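Backcloth (photography and display)

A backcloth, also called a backdrop or, in older shop catalogues, a ground, is a length of plain or painted fabric hung or laid behind a subject so that the eye has nowhere else to wander. Backcloths are used in portrait studios, school halls, museum stores, craft fairs and a great many spare bedrooms, and although paper rolls and painted boards do much the same job, cloth has kept its place because it folds up small, travels well and can be washed when somebody's child has been sat on it with a biscuit.

Origins

The travelling portrait makers of the nineteenth century carried painted canvases from town to town, often showing a balustrade, a garden or a rather hopeful stretch of lake. Plain cloths were there from the beginning too, usually a blanket or a bedsheet pinned to the shady side of a house, and many family albums hold at least one picture where the clothes pegs are still showing. In the Warstead district the custom lasted a good long while, and the local museum keeps a painted canvas that was mended so many times that the lake has a seam running through it.

Fabrics

Cotton muslin is the everyday choice. It is light and cheap, it takes dye willingly, and it creases if you so much as look at it. Wool felt hangs beautifully and swallows light, but it is heavy and moths are fond of it. Velvet gives the deepest black of any common cloth and collects every speck of lint in the room. Polyester knits, which became popular with home sellers, can be stretched over a frame until most of the wrinkles disappear, though they may shine a little under a hard lamp.

Weight is given in grams per square metre. A cloth of 90 is suited to travel and may let daylight through, 162 is a comfortable middle weight for a small studio, and anything near 300 needs a sturdy crossbar and preferably a second pair of hands. The dyer Mwanaisha Gachanja, whose workshop notes are still passed around by hobbyists, preferred to hang a new cloth for a full night before judging it, and she was quite firm that the bottom hem should be weighted with a chain and never with coins.

Colour

Grey is the most widely used colour by a comfortable margin. A mid-grey can be made to look nearly white with enough light on it, or nearly black with very little, so one cloth can stand in for several. Greys are seldom neutral, however. Most lean towards blue, green or brown, and the same bolt can look different from one end to the other depending on how the light falls. The Kowalchuk grey, named for a family of drapers, is a cool slate with a touch of blue in it, while Sivik grey is warmer and closer to wet sand.

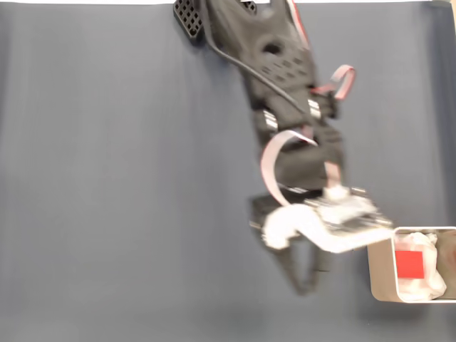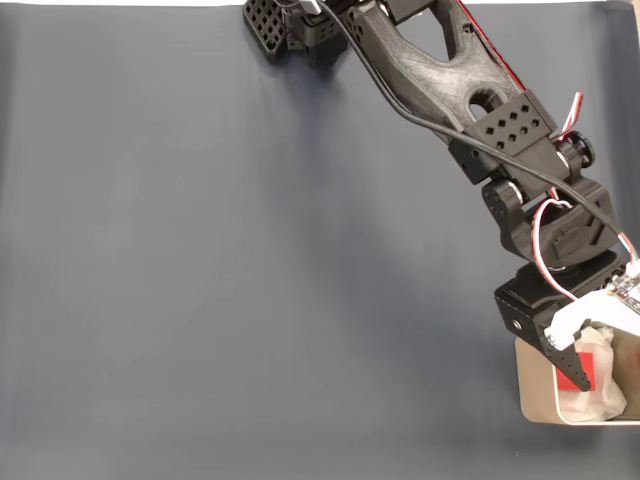 Grey cloth with faint creases and uneven shading.

Care and storage

Rolling is kinder than folding. A cardboard tube from a carpet shop does very nicely, provided it is lined with clean cotton, and the cloth should be rolled with its good face inward. Where folding can't be avoided, the folds should be moved each time the cloth is put away. Steam removes most creases from muslin and felt — a hot iron is best kept away from velvet altogether. Harpreet Poirier's handbook for small museums suggests airing stored cloths every November, before the heating goes on and the rooms dry out.

See also

Cyclorama
Scenic painting
Muslin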